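Chapter 3
Contact Tasks and the Rules That Govern Them

Before reading this chapter you should be able to explain the difference between a protective stop and an emergency stop, and you should have finished the worksheet on joint limits at the end of Chapter 2.

A mobile robot that only drives through a building can be kept safe mostly by keeping it away from things. Once it has to take hold of a rail, a handle or a panel, that approach no longer works. The robot must touch the building on purpose, and the rules have to say how hard, how fast and for how long.

Most sites write these rules down in a contact procedure. The one used as a running case in this book comes from Guvska, a service company that runs its Pudo robots in office buildings. Its first version was drafted by Asabe Isah and ran to 19 clauses. Three of them matter most here:

Clause 4. Every contact task is rehearsed in simulation before it is tried on hardware. A task passes when 99 rehearsals in a row finish without a force limit being exceeded.

Clause 7. The arm slows to its contact speed at least 15 centimeters from the surface it is going to touch.

Clause 11. A gripper that is not holding anything is still treated as a hazard. Its fingers count as pinch points whether they are open or closed.

Clause 4 is the one students argue with. A rehearsal takes time to set up, and the walls and fixtures in it are simpler than the ones in the building. The procedure answers this by asking for the rehearsal and a supervised first run, and it does not accept either one alone.

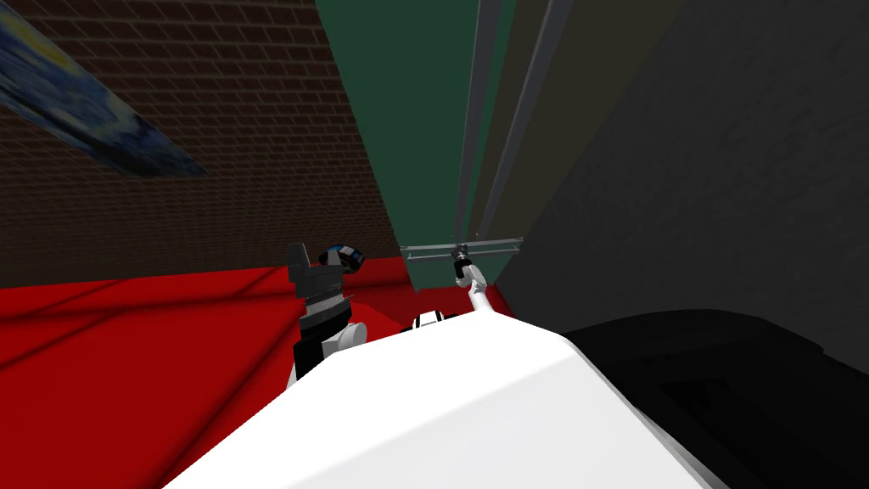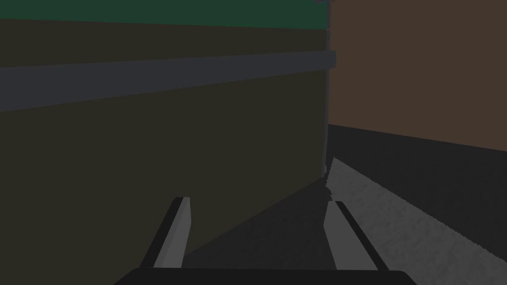
Figure 3.1. Two simulated views from one rehearsal. First view: a gripper touching a thin metal bar. Second view: open gripper fingers with nothing held between them.

Keep both views in mind when you read Section 3.2, where force limits are set separately for approach, touch and release. Clause 11 applies in all three.

The words "contact" and "collision" are used with care from here on. Contact is planned and has a force limit assigned to it. A collision is any touch that was not in the plan, however light. A robot that brushes a wall on its way to a handle has had a collision, and it goes in the log.

Terms introduced in this chapter: contact speed, force limit, pinch point, rehearsal record, release check.

3.1 Writing a contact procedure

Start with a list of every surface the robot is allowed to touch.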